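Household Technology, Session 2: Laundry claims and how far to believe them

Reading for this session: Cai, Yuzhen, the Flarnow handout on domestic water use, first two sections only. The third leans heavily on manufacturers' figures and I would leave it alone until we have talked about where they come from.

Most washing advice is passed on by people selling either machines or powder. Keep that in mind when a leaflet tells you that a quick wash is "just as good". As good at what? A shirt worn for an afternoon and a football sock are different problems, and the leaflet rarely says which was tested.

The same goes for capacity. A drum's stated load is normally given for cotton on the main programme. Fill it to that weight with synthetics on a short cycle and you will probably be disappointed – the manual often gives a much lower limit, in a table few people read.

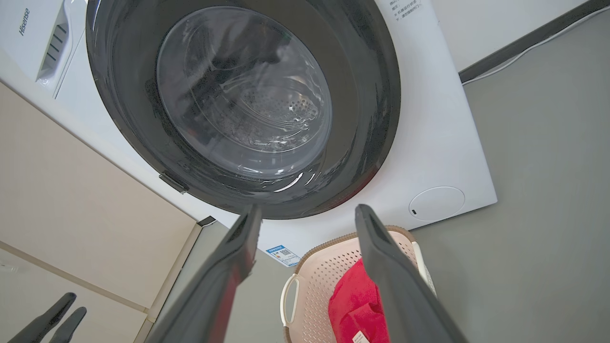

Does a front loader need more detergent if the load is large?
A little more, according to most packets, but hard water and heavy dirt matter as well, and the top line on the cap is a poor guide to any of them.

Yichen Yao's Mustport survey is often quoted on overdosing. It had 1,765 replies, all self-reported, and people are bad at remembering how much they pour. Only 329 of them had measured anything. I think the conclusion may well be right, but the survey doesn't show it.

Filters: the manual usually gives an interval for cleaning. Put a shallow tray and an old towel down first, and drain through the small hose if there is one. Claims that a monthly clean "doubles the life" of the pump should be treated as advertising until somebody produces the data.

For next time, bring the programme table from a manual at home and mark every claim that has no test conditions beside it.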